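Print this page
E-mail this page

Trandidlow Canal Towpath Guide: Progress Report to the Overgaard Fund

Prepared by Signe Østergaard, 24 May 2026

Work covered

The grant pays for a printed visitor guide to the Trandidlow Canal, a matching set of signs at the locks, and a trial season of guided boat trips between Perkum and the lower basin. The guide and the signs are close to done. The boat trips are behind schedule, and the reasons are set out further down.

Visitor guide

All 26 miles of towpath have now been walked and written up. Halfdan Fogh did the northern half on foot during the winter and went back to the stretch above Perkum once the mud had cleared, as the path there had been moved to the other bank after a slip. The old text sent walkers over a footbridge that is closed. That section has been rewritten and the map redrawn.

The guide is divided by day walks, with a separate chapter for people arriving by boat. We had planned a chapter on the history of the canal but cut it to four pages. Test readers at the Perkum visitor office skipped most of it and asked for bus times, toilets and places to buy lunch. Those are now listed at the start of each walk. Bus times will be left out of the print edition and kept on the website, where they can be changed.

Proofs went to the printer, Tronetti, last month. The first set came back with the blue of the water too close to the gray of the roads. A second set is better and has been approved. Delivery is expected in July.

Signs

Signs are up at every lock except two. Those two are on land with a shared boundary, and both owners have to agree on where the posts go. One has signed. We are waiting on the other.

The sign text is in English and Danish. German was requested by several hotels and can be added on a lower panel without replacing the posts. We have not priced this yet.

Boat trips

The trial was to start at Easter. The boat passed its hull survey but needed a new bilge pump and an extra handrail before it could carry paying passengers. The work is finished and the license has been applied for. We have run one crew trip, from Perkum through the staircase locks to the lower basin, which took 90 minutes longer than the timetable allowed. Most of the extra time went on waiting for water in the second chamber.

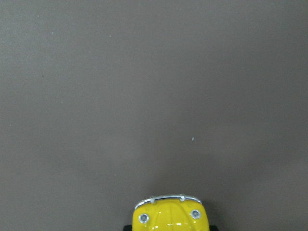 We now propose a shorter route that turns at the winding hole below the locks. Passengers who want to see the locks can get off and walk up, and there is a level path all the way. The fare would be lower, and the income line in the budget would need to come down to match. A revised sheet is attached to the paper copy of this report.

Spending

Printing and signs are within budget. The boat is over, by the cost of the pump and handrail, and we have covered this from the contingency line. No further money is being requested at this stage.

Decisions needed from the Fund

We would like approval for the shorter route before bookings open. We would also like to know whether the German panels could be paid for out of any money left over from printing.

The next report will follow when the guides have been delivered and the first trips have run. Questions about the route should go to Halfdan Fogh, and anything on the budget to me.

Print this page
E-mail this page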